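How I make marmalade in an evening (and don't cry)

Posted December 2003

I know, I know, proper marmalade is a January job, when the Sevilles come in. But I ran out in the first week of the month and the shop stuff is so sweet it makes my teeth itch, so I've been making a winter batch with ordinary oranges and a couple of lemons to give it some bite. It won't be as bitter as the real thing, but it's very good on toast and even better in a sponge.

You'll need 800g of oranges, 5 lemons (small ones, or three big fat ones), 1.5kg of granulated sugar and two litres of water. Don't bother with special jam sugar, the lemons have plenty of pectin in them.

Scrub the fruit first. Really scrub it, they wax the skins. Halve everything, squeeze out the juice and tip it into your biggest pan with the water. Scrape all the pips and the stringy bits into a square of muslin, tie it up tight and drop that in too. I tie mine to the pan handle after an unhappy evening fishing about with a fork.

Now the peel, which takes ages, so put the radio on. I like mine thin. My sister likes great chunks you could lose a filling on. Cut it how you like, but keep it all much the same size or half of it will be mush before the rest is soft. In it goes with the juice, and if you can leave the whole lot to soak overnight, do. I usually can't wait! 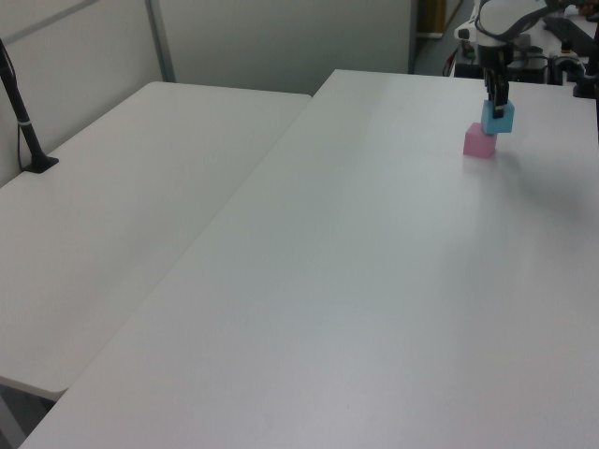
Simmer it gently for two hours, lid half on, until a bit of peel squashes easily between your finger and thumb. Don't add the sugar before it gets to that stage, the peel won't soften any more once the sugar's in. I ruined a whole batch that way back in March and we were chewing it until summer.

Lift out the muslin bag, let it cool on a plate, then squeeze it hard over the pan. You want all that gloopy stuff. Tip in the sugar, stir on a low heat until you can't feel any grit under the spoon, then turn it right up and let it boil like mad.

Start testing after 15 minutes. Put a blob on a saucer from the freezer, wait a minute and push it with your finger. If it wrinkles, it's done. If it runs, give it another 5 minutes and try again. Take the pan off the heat while you test!

Leave it to stand for a quarter of an hour before you pot it, so the peel doesn't all float to the top, then ladle it into hot clean jars and put the lids on straight away. Mine keeps for a year in the cupboard under the stairs.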